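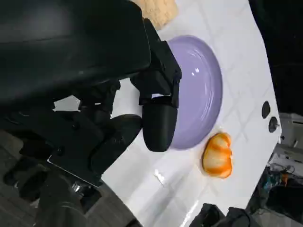

3.2 Place settings and the plate-first question

Small breakfast, one person. Plate, bread, mug. We kept it to that on purpose, as the longer lists in the Wondmont pilot (jam, butter, two knives, napkin) gave us sheets no one could code the same way twice. Final set of records: 363 settings, from 22 households. Each one coded for where the plate goes, where the bread goes relative to it, and where the cup ends up. Coding by A. Royer (Albane) and A. Royer (Agathe), separately, then compared. Disagreements mostly about the word "beside".

Plate position was the easy part. People put it down in front of the seat and leave it. The bread is what moves. In the Cormier households it went straight onto the plate in nearly every record; in the Itau ones it often sat on the table first, and a few people never used the plate for bread at all, only for crumbs and the knife afterwards. We count those as a separate pattern and come back to them in section 4.
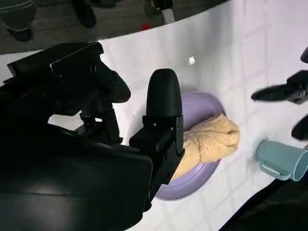
Bread gets a code of its own at the moment of serving, separate from where it finally rests. We added this late, after the first pass, and had to go back thru the older sheets. Three values: on table, over plate, on plate. The middle one sounds fussy but it matters for the handedness notes, and also for crumbs, as crumbs dropped over the plate don't count as table crumbs in the Flekari scheme. Figure 1 is coded "over plate" - the tan bread with its bunched, knotted end, and the round lavender plate lying flat under it. Size of the bread relative to the plate was not coded. Should have been, probably.

Colors. We asked for plain plates and mugs, no pattern, in pale shades. White on a white table was dropped early becuase the rim was hard to trace from the photographs, and position is measured from the rim.
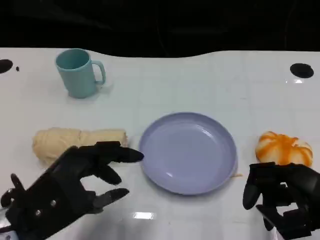

Cup placement turned out to be the least settled of the codes. Right-handed people do not all put the mug on the right, whatever the etiquette books say, and a mug set down early tends to get pushed back to make room for the bread. Handle direction is recorded too, as seen from the seat. In Figure 2 the pale teal mug stands at the upper left, well behind the rest, handle pointing right toward the middle of the table. Plate in the center, empty. Bread lying lengthwise to the left of it, close to the rim. So the codes are: mug back left, handle in, bread on table. Agathe had the bread as "touching", Albane as "beside"; settled as "beside".

Not coded at all: chairs, table height, time of day. Seven settings had two cups and were left out of the cup counts but kept for bread. Agreement by code is in Table 2.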